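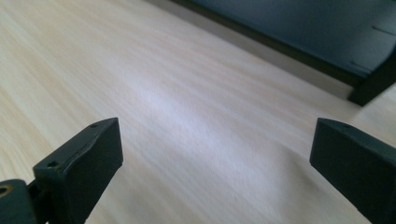 # Dry Goods in Jars: Storage, Clumping, Shelf Care

Applies to granulated sugar, table salt, coarse salt, baking soda and powdered sugar. Flour and rice have their own page. Brown sugar gets one paragraph at the end.

## Filling

1. Wash the jar and lid in hot soapy water. Rinse twice. Detergent film leaves a smell that salt picks up quickly.
2. Air dry upside down on a rack, then turn upright and leave open overnight. A jar that looks dry can still hold water in the threads of the neck.
3. Check the inside with a dry paper towel before filling. If the towel drags, wait longer.
4. Fill through a wide funnel. Leave a finger's width of space below the neck so the scoop can go in without spilling.
5. Wipe the rim. Grains caught under the lid hold it open enough to let damp air in.

Do not top up an old jar indefinitely. Run it down, empty the last inch into a bowl, wash, dry and refill. The bottom inch is where the hard lumps start.

## Lids

Screw lids with a soft liner seal best. Push-fit caps are acceptable for anything used up within a month or two. A paper cover keeps dust out and does nothing for moisture.

Liners wear out. To test one, put a strip of thin paper across the rim, close the lid and pull. If the paper slides out freely on any side, replace the liner. The Grulotik replacement liners come in two diameters and can be trimmed with scissors; measure across the outside of the rim, not the opening.

## Labels

Sugar and salt cannot be told apart through glass with any certainty. Label the jar body, never the lid, which gets swapped during washing. Write the contents and the month of filling. Pencil on masking tape survives steam better than most felt pens.

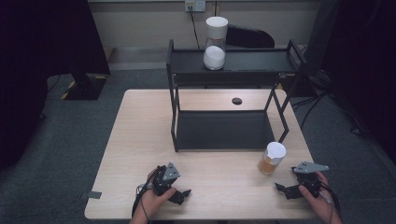 **Tirkthorpe Household Skills Club, Kitchen Section**

## Shelf placement

A two-tier metal shelf puts back jars within view and frees some counter. Points to check:

- Tall jars go on the upper level at the back, short jars in front. Reaching over a tall jar is the usual cause of a knocked lid.
- Keep the heaviest jar over a leg or an upright, not in the middle of a tray.
- Keep the whole unit at least 15 inches from the kettle and the stove. Steam travels further sideways under a wall cabinet than in the open.
- Do not stand jars against an outside wall in winter. Glass cools, and damp air condenses inside each time the lid comes off.
- Put felt pads under the feet if the shelf stands on wood. Black-coated metal leaves marks on pale wood that need an eraser sponge to remove.

Rock the shelf by hand before loading it. If it moves, find the short leg and add a second felt pad there. Tightening the screws harder twists the joint and the wobble comes back.

## Humidity

Granulated sugar stays free-flowing in ordinary room air. Table salt starts taking up water at a lower humidity than sugar does, so it clumps first. If salt is caking and sugar is not, the room is damp but the jars are probably sound. If both are caking, look at the lids.

The section keeps a humidity gauge in the Illadton kitchen. Readings above 66 percent on several mornings in a row mean the window stays open after cooking.

## Breaking up lumps

**Sugar.** Tip into a bag, seal it and roll with a pin. For a solid block, place it in an oven dish at the lowest setting for 15 minutes, let it cool completely, then break with a fork. Do not return warm sugar to the jar.

**Salt.** Spread on a tray and dry at a low oven heat, then push through a sieve. A few grains of uncooked rice in a shaker help. In a large jar they make little difference and end up in the food.

**Baking soda.** Discard if caked. Crushed lumps measure unevenly.

**Brown sugar.** The opposite problem. It hardens by drying out. Add a slice of bread or a soaked clay disk, close the lid and leave for a day. Remove the bread afterward.

## Quantities

A jar holding 600 g of sugar suits a household that bakes once a week. Keep the rest in its bag, inside a second sealed container. For coffee and tea only, 80 g at a time is plenty and the jar gets washed more often.

The Drakos scoop in the drawer is a rounded quarter cup. Level it with a knife before using it for a recipe.

Next revision: April, after the vinegar descaling notes have been checked.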